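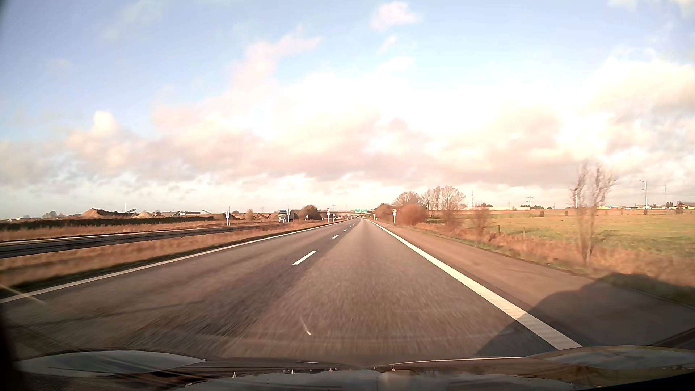
Long, straight and fairly dull, with green signs and a bridge way up ahead.

Search tips Go

Chores you can hand to a machine (a short list)
by Timothée Collet

I get letters asking which jobs around the house and shop a machine can take over. My answer hasn't moved much. Most of them do the easy middle of a chore and leave you both ends, and you should buy with that in mind.

The supply run

This is the one readers ask about most, because the new cars promise it. My own run is 60 miles each way to the lumber yard in Metwood, nearly all of it highway. Lane keeping and adaptive cruise are the closest thing to a chore robot most of us will ever sit in, and a clear road with good white lines is where they look their best. Fine. But a supply run is also the yard, the forklift driver waving you back, the sheet goods, the straps, and then my own driveway, and the car has nothing to offer on any of those.

If you do use it:

- Wipe the windshield inside and out before you leave. Glare off the glass bothers you in low sun, and the camera doesn't care for it either.
- Stop after the first few miles and snug the straps. No car I know of will tell you a 2x4 is creeping.
- Keep your hands on the wheel and your eyes up. These are helpers, whatever the brochure calls them.
- Switch it off with a trailer on unless the manual says otherwise in plain words.
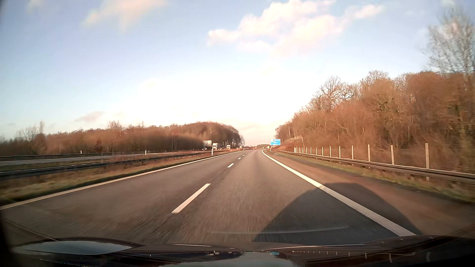 Guardrail on the right, trucks across the median, evening-colored woods on both sides.

A neighbor swears his car "does the drive" for him. I rode along in September. He did the drive. The car held the lane and the speed on the easy stretch, and he handled the ramps, the detour and the gas pump. He got home as tired as I do.

Low sun and long shadows across the pavement are my other complaint. A person sees a shadow and carries on without a thought. I'd want to see how any given system handles them for a full season before I believed the salesman, and I'd want somebody else to do the testing.

Passing is still a judgment call, too. You look at the car in the next lane and decide whether he's going to sit there or drift over on you. I make that call myself and plan to keep making it. 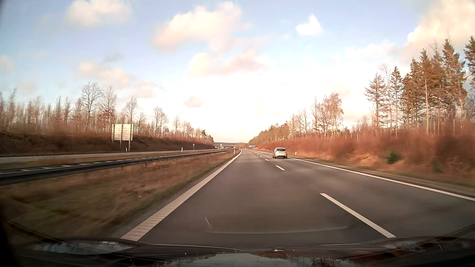
Floors

The Hervieu vacuum did 22 minutes in my shop before it swallowed a shop rag. In the kitchen it's passable, provided you put the chairs up first, and by then you've done the annoying half. Empty the bin every run and cut the hair off the roller with a seam ripper.

Folding

No. I sent the Zistlow folder back. You had to clip each shirt in by hand, and it took longer than I do at the table with the radio on.

Sanding and sweeping up

Irkwood sells a self-moving bench sweeper. A 2-inch brush and a dustpan will beat it. Put the money into a decent hose for the shop vac, and hang the hose where you can reach it.

14 shares | 9 comments

Contact | Copyright, all rights reserved | Back to top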